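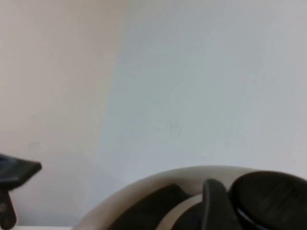 Search tips
Type a keyword
Go

Renting a Robot Arm for the Workshop: Tips Before You Sign

Pravano rents a tabletop arm and gripper by the month, and I kept one on my bench through November. The kit is the Gravness, and the rental came to 515 a month with a deposit of 500 on top. Buying it outright is 2840. These are notes for a small shop or a home bench.

Where to put it

Leave bare wall behind the work if you have it. I had pegboard there at first, and the wrist camera kept picking out hooks and tool handles as things to grab. I moved the arm to the plain side of the room and had far fewer false picks.

Side light makes one half of a wall warm and dim and the other half pale and bright. The Gravness software asks you to set exposure once. Set it at the time of day you plan to work, then leave the lamp and the blinds alone. If you work evenings, do it again after dark.

Clamp the base before you plug anything in. The supplied clamps fit a top up to two inches thick. My bench is thicker, so I used my own.

Looking after the gripper

Wipe the finger pads with a barely damp cloth at the end of the day. Sawdust is the main trouble. Skip solvent - Jörg Diekmann at the rental desk told me it clouds the pads, and they charge for replacements.

Check the screws weekly. Snug is enough. Keep glue and finish well away from anything that moves.

Park the arm with the gripper open and clear of the bench top. The manual says this on page 9 and it's easy to miss.

What it did well

Sorting offcuts by length, handing over dowels, and holding a part while I marked it. Soft items were poor. It dropped rags more often than it kept them, and thin sandpaper was hopeless.

It is slow. Loading a tray of 20 dowels took longer than doing it by hand, but I could sweep up in the meantime.

Support and returns

Pravano answers the phone until 5 p.m. Error 2103 came up twice, both times after I bumped the cable. Unplug, reseat the connector at the base, wait a minute, restart. Umut Aydoğan from their service side talked me through it the first time and I didn't need him the second.

Save the foam inserts. The deposit comes back only if the arm is returned in them.

Rent or buy

For one batch job a year, rent. If you would use it six months or more, the purchase price is the cheaper way to go. Ask for a fresh set of finger pads in either case - mine arrived worn on one side.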